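Hi Hemi,

You asked for an update once we were through the long middle stretch of the trip, so here goes. It's August 24, 2019, we're parked at the campground in Mernar, and I finally have a decent signal and a full cup of coffee.

Where we are

We've covered 1,906 miles since the Jaltard send-off, with 14 rigs still in the caravan. Two of the couples peeled off at Lie for family reasons, and both plan to catch up with us before Mena. Everybody misses them, mostly at supper (they had the big griddle!).

The road between Lie and Mernar was slower than I'd put in the plan. There was a long gravel section with a pilot car, then rain, and we pulled in close to dark with mud up to the door handles. I added a rest day so folks could hose off and do laundry. That puts us one day behind, and I'd like to leave it that way – pushing to make it up would just make people cranky.

Money

Fuel is running higher than I figured, and most of that is the detour. Campground fees came in under, thanks to the group rate at Lie, so the two come close to evening out. The grant for the shared meals is holding up fine. We've had our potlucks, a pancake breakfast and one fish fry, and I still have 17 percent of that money left for the last leg. Receipts are in the blue folder and I'll mail copies from Mena.

Repairs

One blown trailer tire, one cracked windshield, and a water pump that quit on my own rig, naturally. The tire was changed on the shoulder in less time than it took me to find my gloves. The windshield has been patched and will ride as is until the owners get home. My pump is new and very loud.

What people did with the free time

The rest day worked out great. A bunch of us took the ferry over to see the old cannery, a few went fishing and came home with stories only, and the rest stayed put with cards and books. I'd like to build a day like it into every route from now on, and I'll write it into the November proposal if you're okay with that.
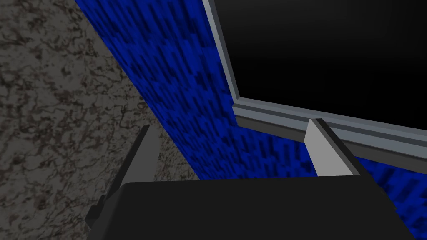

Next leg and what I need from you

We roll out for Mena as soon as the last laundry is folded. I've split the drive into two shorter days with a lunch stop at the lake on the first one. Could you call the Mena campground and confirm our late arrival? They have my number, but I'll be out of range for most of the way. Also, please let me know if the final report should list fuel by rig or as one total – I have it both ways.

Thanks for backing this trip. I'll write again from Mena.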